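Kudemley Lid Set

Teleoperated demonstrations for short tabletop tasks with one small set of props. Recorded for the Brivum imitation baseline. Maintained by Vaughan Treloar; annotation guide by Jucélia Pimentel.

Contents

38 episodes, split across 2 operators. 6 episodes are held out for evaluation and should not be used for tuning. Each episode is one folder with video, joint states, gripper commands and a plain-text instruction.

Workspace

All episodes use a dark gray mat taped to the tabletop at its four corners. Props are placed on the mat by hand before recording starts. The operator drives the arm from a leader device and sees the table directly – no video feed is used for control.
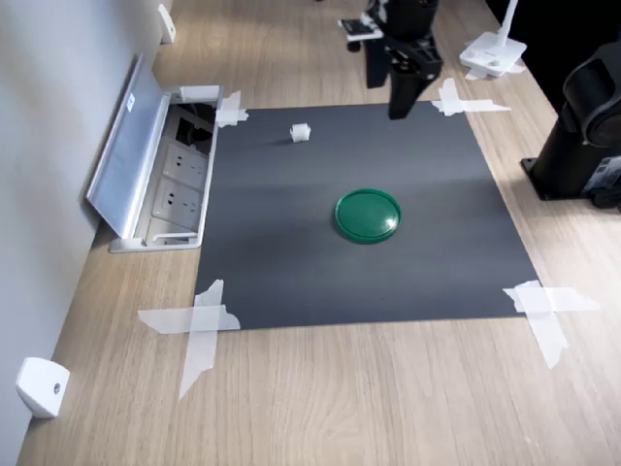

Mat with the green lid and a small white piece; gripper at the top edge of the mat.

Placement is free within the mat. Operators were told to vary the position of the lid between episodes and to leave the tape alone. If a corner lifted, the session was stopped and the mat was taped again, which shifts it slightly. Do not assume fixed mat coordinates across sessions; use the per-session corner file.

Instructions

Instruction text is written before the episode and is never edited to match the outcome. Failed attempts are kept and carry the flag success=0. Retries inside one episode are not split.

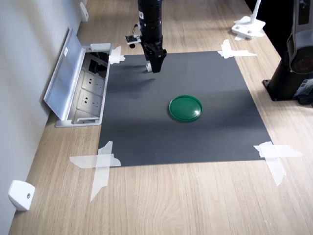 Gripper commands are stored as normalized opening, 0 for closed and 1 for open. The Uder driver reports the measured opening with a lag, so command and state should not be treated as interchangeable. Joint states are logged in radians, base joint first.

Known issues

– Episode 18 has a gap in the joint log. Video is intact.
– The lid is glossy and highlights move with its position. Color thresholding is unreliable.
– Sessions started on Monday use the older Mendonça calibration. Convert with the script in tools before mixing.

Changes

December: held-out list fixed, corner files added for every session. Report labeling errors to Jucélia and anything about the logs to Vaughan, with the episode number in the subject line.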